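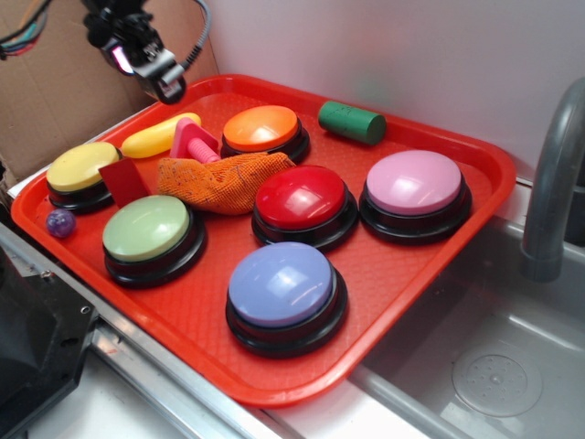

The button tray on the counter by the sink, with the wrist camera over it.

February
Posted by Oriana Escobar to the members' list
2 replies · 50 views

Pilar wrote:

> Hi all,
>
> I couldn't make the Jumau open day and I gather a fair number of you went. Could somebody write up what was shown? I'm mainly interested in the button tray, as we've been talking about trying something like it at Softić, and I'd like to know how they set it up, how much of it ran by itself, and whether they let people move things. Also parking, if there's a second visit. I'm told the lot is shared now.
>
> Thanks,
> Pilar Espinoza

Pilar,

I was there from 10 in the morning until a little after lunch, so I saw the tray session twice and most of the talk. Dorin Jitaru ran the demo both times. Aleksi Suominen did the talk upstairs and took the questions.

To start with your first question, the tray is a plain red plastic one with a raised rim and a textured floor. It sits straight on a white counter next to a stainless steel sink. They have no special table for it. Dorin said they picked the counter so the arm would have to work in an ordinary room with a faucet close by, and they have a no-go zone set in software on the sink side.

The buttons are the domed kind on thick black bases. There were six: orange, yellow, pale green, red, pink and a lavender-blue one. The blue one is down at the front. They are not fixed to the tray, so a bad press can push one sideways, and I saw that happen with the yellow one in the first session. The arm took another look and pressed it on the second try.

The rest of the tray is clutter, put there on purpose. There's a green foam cylinder, a yellow thing that could be a toy banana, a pink plastic toy, a dark red card standing up between two of the buttons, a small purple ball and an orange knitted cloth. The cloth is the hard one. It's close to the color of the orange button and lies right up against it. Dorin said they had more wrong presses from the cloth than from everything else in the tray put together, and that the glare on the shiny caps came next.

How the session goes: somebody in the room calls out a color, Dorin types it in, the arm moves over the tray, stops to look with the wrist camera, and then comes down on the button. With the gripper closed it's a simple downward push. He reads the result off a laptop. Nothing in the buttons lights up during the demo, so from the back of the room it was hard to tell a good press from a near miss. I passed that on. If we do this at Softić I would put a screen up where people can see it.

On how much runs by itself – the looking and the pressing do. Choosing the color and resetting the tray are done by hand. They don't claim more than that. Aleksi's slides gave 1388 logged presses on the current version and 2368 on the one before, which used a different camera mount. He did not give a success rate for either. Catalina Lucero asked him for one and he said it would go in the Titier report once they'd cleaned up the logs from the older mount. I'd like to see that before we base anything on it.

Moving things: yes, they let visitors do it, one person at a time and with the arm parked. A boy in the second session laid the cloth over half of the red button. The arm went to the red one anyway and pressed the part that was showing. When he covered it completely, it stopped and reported that it couldn't find red. I thought that was the most useful thing I saw all day, and I'd ask for it again on a second visit.

A few practical notes if we copy the setup:

The cables need thought. The gray one loops up from the wrist, and there's a loose bundle of colored wires next to it that Dorin had to clear once when the arm reached toward the far corner. He plans to sleeve them.

They keep a plain cardboard panel standing behind the left side of the tray. The rest of the wall is white. I asked if the panel was for the camera, and Dorin said it was there to hide an outlet and they'd left it in place so the view would stay the same from one run to the next.

The software on the laptop is Urico. I didn't get the version. Aleksi said he'd share the config with anyone on this list who writes to him.

Parking – you heard right, the lot is shared with the building next door and it was full by 10:30. I'd use the street on the north side. The side entrance is open during events, and the demo room is on the ground floor, second door past the stairs. The talk is one flight up and there is an elevator.

They're willing to do another session for a small group. Over 50 came through this time and the room was crowded for both runs. If you want to be on it, write to Dorin directly and copy me, and say whether you need the morning or the afternoon. I can bring one of our own trays along if he agrees to try it.

Oriana

3 shares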